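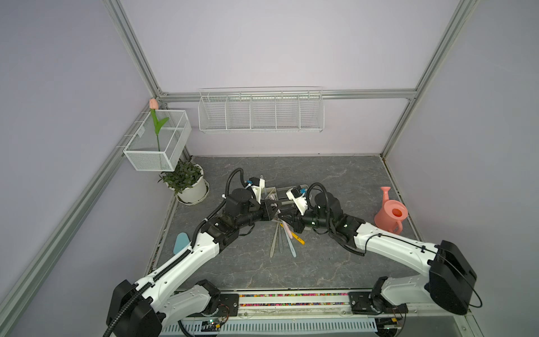

Galside bus 3 - anyone else stranded?

marlow_k
The last bus out of Klinhom now leaves at 6:10. My shift ends at 6:30. A cab is not something I can pay for every night.

tinfoot
They cut it over ridership. The notice said up to 158 riders a week on the late run. That's low.

marlow_k
Low for you maybe. You drive.

pepperbox22
158 people is not low in a town of 2490. Put it back and trim the noon run, it's always half empty.

tinfoot
Noon run is how my mother gets to the clinic. Leave it alone.

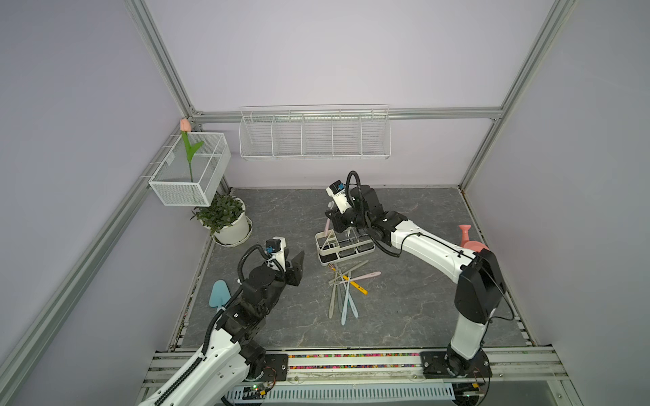
GALSIDE, Nov 27, 2024

pepperbox22
Pasting the date up top so people know this is current. The county will look at the schedule again in February if we get 300 signatures. Sheets are at the library desk.

marlow_k
Signed. Does Klinhom count or only Galside addresses?

pepperbox22
Both - just print your zip.

tinfoot
I'll sign if it says noon stays.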